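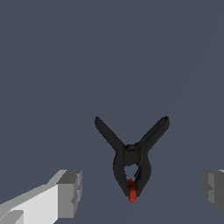

**Palacios**

According to Narkbridge in the older thread, you should never touch the grip settings on a simulated cell until the tool offset is right, and I'm starting to think I should have listened! I've been setting up a cell for picking up spring clamps, and I've gotten fond of the thing, but the fingers keep closing in the wrong spot. I have the clamp's handles pointing up, and I'd like the fingers to close on either side of the pivot. Instead they close 2 mm off to one side and nudge the whole clamp over. I've run it 40 times (yes, I kept a list, with coffee stains) and it's the same 2 mm every time. Do I fix this in the grip position, or is something wrong further up the arm? I'd hate to patch it in one place and have it come back when I swap in a different part. 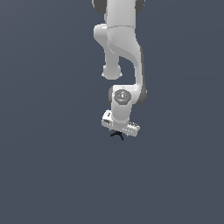 **Birkasgate**

A miss that repeats that well is good news, so please don't lose heart. If the grip itself were slipping you'd see it land all over the place. I'd leave the grip position alone and look at the tool offset first. Send the arm to a pose with the hand well clear of everything, then turn only the last joint half a turn and watch the point between the fingertips. With a correct offset it stays put. With a bad one it swings out, and half of the swing is your error.
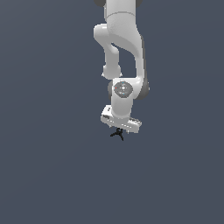

Do that with the fingers closed, and do it at a second height too, in case the hand is mounted with a little tilt in your model file. When I had the same trouble last June, I'd copied the hand over from an older cell and the offset came along with it, and I spent a whole weekend fussing with friction before I thought to look. Once you've corrected it, save the file under a new name and restart the cell, as mine went on using the old values until I did.

**Jestden**

Just slow down the closing speed. Mine is at 40 and works fine.

**Narkbridge**

Slower closing will be gentler on the clamp, but it will still get pushed over by the same 2 mm. I'm with Birkasgate on the half turn. One small thing to add, Palacios: check where the clamp's own origin sits as well. If it's off center from the pivot, you'll see the same kind of miss even with a perfect tool offset. Turn the clamp around, run it again, and see whether the error turns with it.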